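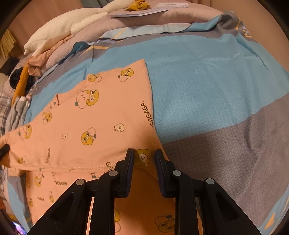
분홍색 면 옷의 접힌 부분을 집은 Banis 핸드 그리퍼

Banis 핸드 그리퍼 동아리 세트
제조: Surton
대상: 고등학교·대학교 로봇 동아리, 방과 후 수업, 대회 준비팀
가격: 699달러 (그리퍼 2개 포함, 배송비 별도)
재고: 주문 가능

제품 소개

Banis 핸드 그리퍼는 사람이 손에 쥐고 쓰는 평행 집게형 그리퍼입니다. 로봇 팔이 없는 동아리에서도 물건을 집고 옮기고 놓는 동작을 기록할 수 있습니다. 기록한 동작은 모방학습 실습과 대회 과제 준비에 사용합니다. 학생은 로봇 손과 같은 모양의 집게로 작업하게 되므로 어떤 물건이 잡기 어렵고 어디를 집어야 하는지를 수업 초반부터 익힙니다.

동아리 세트는 양손 작업을 기준으로 구성했습니다. 한 사람이 두 개를 모두 쥐어도 되고, 두 학생이 하나씩 나누어 맡아도 됩니다. 옷 개기, 수건 펴기, 봉투에 물건 담기처럼 한 손으로 끝내기 어려운 과제에 맞습니다.

구성품

핸드 그리퍼 2개
교체용 패드
카메라 마운트와 고정 나사
연결 케이블
육각 렌치
학생용 활동지, 지도자용 안내서 (PDF)

카메라와 노트북은 포함되지 않습니다. 사용 가능한 카메라 목록은 안내서 끝에 있습니다.

구조

검은색 손가락 두 개가 나란히 마주 보고, 양옆의 링크가 손가락을 벌리고 오므립니다. 링크는 금속 핀으로 연결되어 있습니다. 손가락 끝의 패드에는 골이 있어 얇은 천의 주름이나 솔기를 집을 때 쓰기 좋습니다. 패드는 소모품이며 따로 구입할 수 있습니다. 교체할 때는 패드의 골 방향을 양쪽 모두 같게 맞추십시오.

수업에서 쓰는 방법

첫 시간에는 기록 없이 집는 연습만 합니다. 접힌 양말이나 손수건처럼 작은 것이 적당합니다. 손가락을 끝까지 오므린 상태와 끝까지 벌린 상태를 몇 번 반복해 본 다음 물건으로 넘어갑니다. 처음 쓰는 학생은 대개 힘을 너무 주는데, 패드가 천에 닿는 느낌이 오면 거기서 멈추면 됩니다.

둘째 시간부터 옷을 씁니다. 잠옷이나 긴소매 티셔츠가 무난합니다. 무늬가 있는 옷은 앞뒤와 위아래를 화면에서 구별하기 쉬워 기록을 검토할 때 편합니다. 책상이 좁으면 침대나 바닥에 이불을 깔고 해도 됩니다. 주변 물건을 전부 치울 필요는 없습니다. 실제 생활 공간에서 모은 기록이 필요한 팀이라면 평소 모습 그대로 두고 시작하십시오.

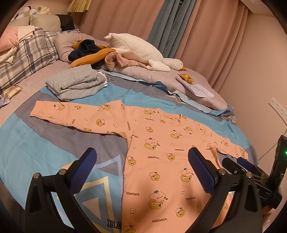
긴소매 옷은 소매부터 정리하는 순서를 권합니다. 먼저 소매를 몸판 옆으로 펴 놓고, 소맷부리를 집어 몸판 위로 가져옵니다. 반대쪽도 같은 방법으로 접은 뒤 밑단을 목둘레 쪽으로 올립니다. 동작 사이에 잠깐 멈추는 습관을 들이면 나중에 구간을 나누기가 훨씬 수월합니다. 실패한 시도도 지우지 말고 파일 이름에 표시해서 보관하십시오. 활동지에는 실패한 구간을 골라 원인을 적는 칸이 있습니다.

기록이 끝나면 바로 재생해서 손가락 끝과 잡은 부분이 화면에 들어왔는지 봅니다. 카메라 각도가 틀어진 채로 한 시간을 모으고 나서 알게 되는 경우가 많습니다. 마운트 나사는 수업 시작 전에 한 번 조여 주십시오.

사용 사례

Clestex 동아리는 Hrytsenko 대회의 의류 정리 부문을 준비하면서 이 세트를 사용했습니다. 3월에 연습을 시작해 긴소매 상의 접기 기록을 약 200회분 모았고, 학생들이 직접 구간을 나누고 이름을 붙였습니다.

지도를 맡은 Hamidreza Safavi 강사의 의견입니다. "학생들이 가장 오래 붙잡고 있던 것은 소매였습니다. 사람 손으로는 금방 하는 일인데 집게로는 어디를 잡을지부터 정해야 하니까요. 그 이야기를 하다가 수업 시간이 다 간 날도 있습니다. 패드는 생각보다 빨리 닳았으니 여분을 미리 주문해 두시면 좋겠습니다."

관리와 보관

사용 후에는 패드에 붙은 보풀을 마른 천으로 닦습니다. 알코올은 쓰지 마십시오. 핀 주변에 실이 감기면 손가락을 완전히 벌린 상태에서 핀셋으로 빼냅니다. 보관할 때는 손가락을 살짝 벌려 두고, 케이블은 뽑아서 따로 감아 둡니다.

주의 사항

링크 사이에 손가락을 넣지 마십시오.
뜨거운 물건이나 날이 있는 물건을 집는 용도가 아닙니다.
다른 사람이 나오는 공간에서 촬영할 때는 미리 동의를 받으십시오.
학생이 집에서 기록하는 경우 방 안의 서류나 이름이 화면에 들어가지 않는지 확인하십시오.

주문과 문의

학교 명의로 주문하면 견적서와 세금 관련 서류를 함께 보내 드립니다. 주문서의 비고란에 동아리 이름과 수령 담당자를 적어 주십시오. 대회 일정 때문에 급하게 필요한 경우에도 비고란에 써 주시면 발송 순서를 조정합니다. 패드와 마운트만 따로 주문하려면 부품 페이지를 이용하십시오.

관련 제품: Banis 교체용 패드 / Banis 카메라 마운트 / Banis 핸드 그리퍼 단품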